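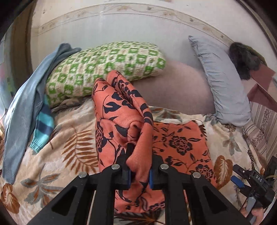

Orange floral garment pinched between the blue pads, patterned bedspread underneath. Cloth checks, section 2.

Pre-session checklist, grasp and tracking software
Filled in by me at the start of May, comments left in because Knut Lindemann keeps asking what I meant by "OK-ish".

Marks used: OK, OK with comment, FIX, N/A.

1. Recording and tracking

1.1 Both grippers show up in the session list under the right side. OK
I still swap left and right in my head when I'm setting up, so I squeeze one and watch which trace moves. Takes a moment and saves a lot of swearing.

1.2 Clocks agree between the two grippers. OK with comment
The limit in the config is 5 milliseconds and we were inside it on every try. The status light goes green before the first sync has finished, though! Wait for the log line, don't trust the light.

1.3 Jaw opening reads zero when shut. FIX
It read slightly open on the left one, and the planner then thinks it's holding something when it isn't. Recalibrated and it went away, but I had the same comment last time, so there's something in the way Sistamura saves the offset. I've put a ticket in.

1.4 Tracking survives a turn towards the wall. OK with comment
Plain pale walls are rotten for this. The leafy wallpaper border up top gives the tracker plenty to hang on to, and the bedspread is better still (all those ferns and flowers). I'd keep a patterned thing in view whenever we can.

1.5 Disk space. OK
Warning comes on at 200 gigabytes free. We had more than that.

2. Perception, cloth

2.1 Segmenter separates the garment from what it's lying on. OK with comment
Orange with navy flowers on cream with brown and rust leaves: I expected a mess and got a pretty decent mask. The edges go fuzzy where the navy petals run up to a fold, and the reverse side of the fabric, being softer looking, sometimes gets labelled as a second object. Oledum's newer weights are meant to help with that. Haven't tried them yet.

2.2 Lifted part and flat part kept as one item. FIX
This is the one that bothers me. Pinch a fold, pull it up into a ridge, and the flat panel to the right of it gets its own ID. The folding planner then politely offers to fold "both". I've set the merge threshold down a notch for now, please don't put it back without telling me.

2.3 Knitwear next to the target left alone. OK
The blue-grey knit and the stripy cuff are near enough to be tempting and neither was picked up as a target. Very pleased with this! In April's build it went for anything with a sleeve.

2.4 Fluffy and dark things. OK with comment
The dark furry item by the wall comes out as a hole in the depth map. No harm done as long as the planner treats a hole as "keep away", so check that the box for this is ticked. It's under Advanced, and it resets on update.

3. Planning and control

3.1 Grip force limit loaded from the fabric profile. OK
Use "light woven" if you aren't sure what you've got. The default is for cardboard, don't ask me why.

3.2 Pinch depth. OK with comment
The planner wants a good gather of cloth between the pads, and I agree with it. Where it goes wrong is asking for so much that the bedspread comes too. There's a lower limit on fingertip height now and I'd like it to stay.

3.3 Second gripper has its own keep-out zone. OK
Tested in replay only. Someone's fingers are round that handle, so I want the zone drawn round the hand as well as the body, and at the moment it's drawn round the body. Moved to the list for Reuter.

3.4 Stop command. OK
Tried it 4 times in replay, from the keyboard and from the tablet. Both work. The tablet one needs a firm press, so if you're a gentle tapper use the keyboard.

4. Tooling and export

4.1 Export to Prirkuvwood format runs to the end. OK with comment
It falls over on any episode longer than 2,000 frames unless you split it first. The split button is there, it's just greyed out until you've saved.

4.2 Labels match the action. FIX
"Lift" and "fold" are still swapped in the dropdown on one machine. I've stuck a note on the monitor.

4.3 Old runs cleared from the cache. OK

Still open: 1.3, 2.2, 4.2, plus the hand zone from 3.3. Knut, if you get to 2.2 before me, my test settings are saved under "orange floral".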